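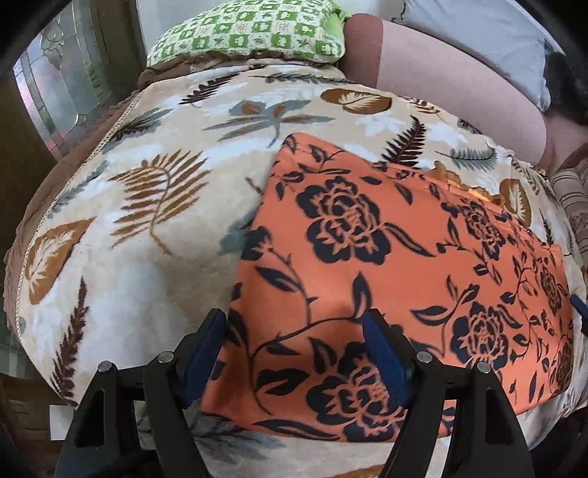
Should a small investor sell a stock because the company cut its dividend?

Usually the cut alone is a poor reason to sell. What matters is where the money goes next, and whether the business could afford the old payment in the first place.

Opinion
By Nomvula Hlongwane
11/06/2022

I have owned shares in dividend-paying companies for most of my adult life, and I have been through several cuts. Each time I read the same advice on the message boards: get out the same day and ask questions later. I followed that advice once, with Clalbridge, and I have regretted it since.

Clalbridge makes pumps and valves for water utilities. It is a dull company and I liked it for that. In February a few years back it cut its quarterly payment by 32 percent. The stock fell hard before lunch and I sold in the afternoon, along with a lot of other people. I told myself I was being disciplined. I had not opened the earnings release.

When I did read it, some weeks later, the reasons were all there in plain words. The company had a large loan coming due, and management had decided to pay it down out of cash instead of borrowing again at a higher rate. Orders were steady. Margins were a little better than the year before. The old dividend had been eating nearly everything the business earned, and anyone who had looked at the cash flow statement could have seen that it would not last.

I don't say this to argue that every cut is good news. Namboodiri, a chain of furniture stores, cut its payment in the same period, and shareholders who held on did badly. Sales at existing stores had been falling for three years. The money saved went to cover rent on locations that should have been closed. The warning was in the business long before the dividend was touched, and the cut only made it public.

So two companies did the same thing on paper and meant something very different by it. A rule that treats them alike saves the investor some reading, and I think that is most of its appeal.

People who defend the rule make a fair point, and I want to give it its due. Managers hate cutting dividends. They put it off as long as they can, so by the time it happens things are often worse than the press release admits. There is also the investor who lives on the income. If you need that check to pay the electric bill, a debt reduction plan is not much comfort.

But the income investor has a problem the rule doesn't solve. She sells after the price has dropped, pays tax if there is still a gain, and then goes looking for another stock with the same yield. A very high yield is often high for the reason her last one was. I have watched friends go through three of these in a row and call it bad luck.

What I do now is slower. I look at free cash flow for the past several years and compare it with what was paid out. I look at when the debt comes due. Then I read what management says it will do with the savings, and I write it down, so that I can check it against the next couple of reports. If they said debt and the debt hasn't moved, I sell. It takes an evening.

I used this method on Dendumis, the packaging maker, which I still hold. My stake paid me $1,596 in the last full year before the cut, and it pays noticeably less now. The debt has come down each quarter as promised. I would like the old income back, and I may not get it for a long time. I can live with that.

I also think companies could make this easier. Most cuts are announced in the fourth or fifth paragraph, after a good deal of talk about strategy. Lamumard did it better. Its release put the cut in the first sentence, gave the old figure and the new one, and said how much cash would be saved and which bonds it would retire. The stock still dropped about 13 percent. But shareholders had what they needed to make up their minds, and they had it before the market opened.

Brokers could help too. Mine sends an alert the minute a dividend is reduced, with a sell button right under it - and no link to the filing. I have asked them to add one. They thanked me for my feedback.

If a company you own cuts its dividend this earnings season, leave the order screen alone for a night and read the cash flow statement. You may well decide to sell in the morning, and you will at least be able to say why.

The author owns shares of Dendumis and has no position in the other companies named in this column.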